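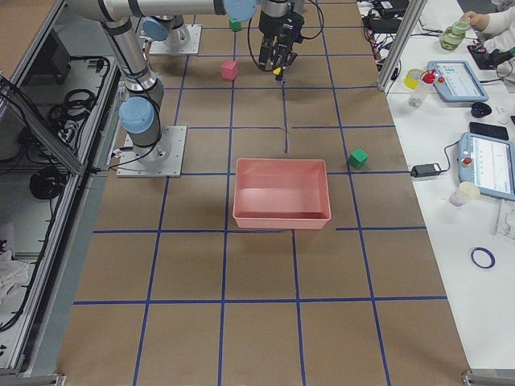 4.2 Grid registration and target assignment

The planner described in Section 3 assumes that it knows where the table is. This assumption held for most of the spring. Our first version, Olvera, stored the tabletop as a single plane with four corners clicked by hand, and whoever clicked them (usually the second author, Zoubi) was trusted to a degree that the residuals later showed to be generous. Errors were small near the clicked corners and grew where the arm did most of its picking.

The current version, Castley, registers each cell of the taped grid separately. Tape crossings are detected in the fixed camera view, matched to a nominal lattice and used to fit one local homography per cell, with a smoothness term between neighbours. Kraft paper creases, and it does not crease the same way twice, so the fit is repeated at the start of every episode. A missing stretch of tape is tolerated provided that the surrounding crossings are found — a case we had planned to treat as rare.

Cube detections are then passed to the assignment step, which gives each cube a cell label, a colour label and a grasp height. A cube resting on a line belongs to two cells and, in Olvera, was frequently reported as two cubes. The arm would pick the first and then go back, with every sign of confidence, for the second. Castley keeps the metric position as the primary record and treats the cell label as a hint for the operator's display, which removed the duplicates at the cost of a rather less tidy display.
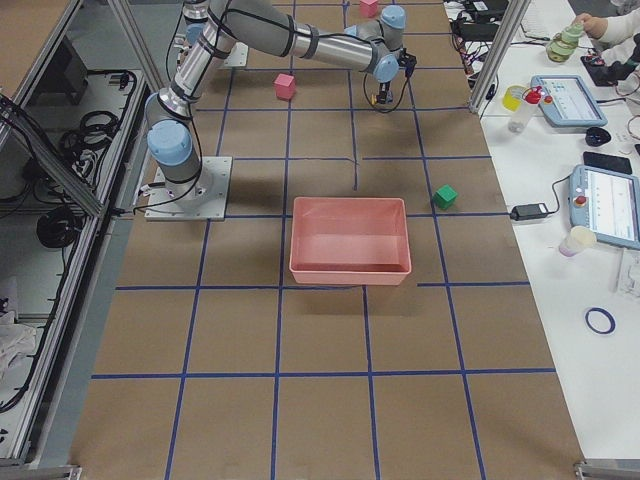 Figure 4. Tabletop workspace with the taped grid, cubes and central bin. The base plates of both arms stand towards the left of the table.

Occlusion by the arm itself proved harder. With the forearm extended over the upper rows, a cube behind it may be partly covered or missing from the detections altogether. We keep a short memory of each cube and let its confidence decay only while its predicted position is in clear view. Anything behind a link is presumed to be where it was left. Abu Hammour objected to this on principle and was outvoted by the logs.

We evaluated both versions on 612 recorded picks, replayed through the same detector. Olvera placed the target within 5 mm of the hand-measured position in 49 per cent of cases and Castley in 80 per cent. Most of the remaining failures fall in the far rows, where the grid lines crowd together in the image and a pixel is worth more than we would like. The bin is held as a fixed obstacle with padded walls, and its pose is not re-estimated between episodes. Moving it by hand therefore invalidates the drop pose, a fact now written on the first page of the Stusodska operator notes and, in larger letters, on the second.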